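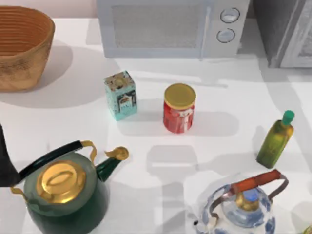

Kitchen render: basket, microwave, two knobs.

Waaka: a data set of home recipe cards

Version 2, released 2022-12-25
Maintainer: Isla Treloar

What you get

Waaka is a collection of 1,783 handwritten recipe cards, typed up with their spelling, their grudges and their unexplained abbreviations left in place. The cards come from kitchen drawers, church sale boxes and one very large biscuit tin in the town of Imcombe. Of the full set, 1,145 have been matched to a dish category. The rest have resisted.

If you are looking for tested recipes, please look elsewhere. I have cooked a handful of these and would only repeat the plum one.

Files

cards.csv holds one row per card
steps.csv holds one row per instruction, linked by card_id
units.csv is my best effort at converting "a teacup" and "butter the size of an egg"
hevik_rules.txt lists the cleaning rules, in the order they run

All files are UTF-8 with commas between fields. Commas inside fields are quoted. If your spreadsheet turns 1/2 into the first of February or the second of January, that is between you and your spreadsheet.

Columns in cards.csv

card_id: a whole number. Gaps are duplicates I took out. Please don't write to ask where card 212 went.
title: as written. "Nice Cake" appears more than once and refers to different cakes.
category: soup, bread, cake, pickle, meat, pudding, other, or blank. Gelatin salads are filed under other after a long argument with myself.
decade: my guess from the handwriting and the ingredients. Blank when I had no idea.
oven: the text of any heat instruction. The most common value is "moderate." The second most common is "hot." Numbers do turn up, mostly on later cards.
attribution: the name on the card with the surname removed, so you get entries such as "Mrs." on its own.
note: anything in the margins. This is the best column.

How it was made

I typed every card by hand, then ran the Hevik rules over the result to fix stray spaces and join lines split across the front and back. Hevik is a short script I wrote one wet April and have been apologizing to ever since. It does not correct spelling. "Vanella" is staying.

Categories came from two passes, both done by me, some months apart. Where the passes disagreed, I left the category blank. I had hoped to agree with myself more often.

Known problems

Missing steps are common. Plenty of cards list the ingredients and then stop, and a few say only "mix and bake as usual."

units.csv treats all teacups as the same teacup. They were not.

Cards with water or fat stains have [unreadable] in the text. Stains cluster on the popular recipes, so the dishes people liked best are also the ones with the most holes.

The collection leans heavily toward sweet things. Don't use it to work out what anybody ate on a weeknight.

Changes since version 1

Merged the Bratovon box, which is nearly all pickles
Fixed the bug that read "tbsp" as "tsp" and produced some very timid curries
Dropped the rating column, which was only ever my opinion
Renamed "desserts" to "pudding" and expect complaints

Using it

Free for any use, with credit to Waaka and the version number. Corrections are welcome if you give the card_id and the exact text. "I think my aunt made this differently" is a story, and I would like to hear it, but it won't change the file.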